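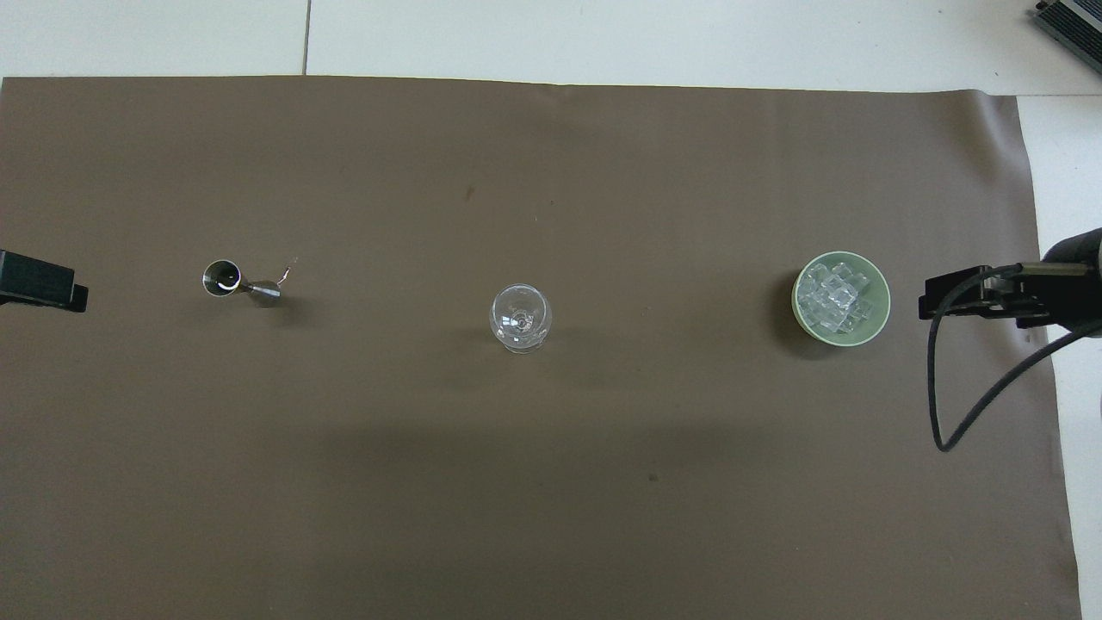 Esari Puts Its Bar-Skills Data on the Table and Asks Buyers to Wait

May
By Marisol Alvarado, Esari

MONTOYA – Esari has recorded 4,000 runs of a two-armed robot working with a jigger, a glass and a bowl of ice. The company is not calling the result a bartender.

The set, named Skodel, is meant to teach a learning system by example. A person steers both arms through each run. Of the total, 800 were thrown out on review, mostly for dropped ice or a poor grip on the jigger.

"We have all seen the demo reel where the drink comes out perfect," said Marisol Alvarado, who runs collection at Esari. "I'd like to see the other takes. Ours are in the folder, marked as failures."

Esari makes no claim that more runs will fix the problem. A system trained on the first batch finished 3 of 51 test pours. Zundness, the partner lab, will repeat the test with glasses the system has not met before. Alvarado expects a lower score.

No sale date has been set. Questions are taken until noon Friday.

Contact: Esari Press Desk | © Esari | Back to top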